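Why Doesn't Your House Fall Over?

Apr 11, 2025
By the Prarnthorpe Junior Pages

Your house is heavy. Even a small one weighs more than a whole parade of elephants, and it sits on the ground all day without complaining. So why doesn't it sink, or tip over when a big wind comes along?

The answer starts underground, with the foundation. A foundation is the part of the building that gets no compliments. Visitors admire the front door. They say nice things about the curtains. They have never once asked to see the footings.

A footing is a wide strip of concrete at the very bottom. Think about walking on deep snow. In ordinary boots you sink. In snowshoes you stay up, because your weight is spread out. Footings are snowshoes for walls.

The kind of ground matters too. Rock is wonderful. Sand is all right if it stays put. Clay swells when it is wet and shrinks when it is dry, like a sponge with bad manners. On Gethin Street in Prarnthorpe, the builders dug 13 test holes before they poured anything, and found clay in most of them. They dug deeper. 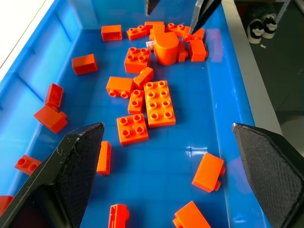
Orange toy bricks in a blue bin.

Next come the walls. If you have ever built a tower out of toy bricks, you know that stacking them straight up, one on one, makes a wobbly thing that hates little brothers. Real bricklayers overlap each row, so every brick sits across the gap between two others. This is called a bond — no glue-on-your-fingers kind, just a pattern.

Wooden houses use a different trick. A square frame made of four sticks will lean over if you push its corner. Add one stick from corner to corner and you get two triangles, and triangles are stubborn. Builders often nail big flat boards over the frame, and those stop the leaning too.

Last is the roof, which pushes down and also tries to push the walls apart. Beams tie the two sides together so it can't. The old Hestance schoolhouse has been holding its roof up this way for 158 years, and it still leaks over the coat hooks.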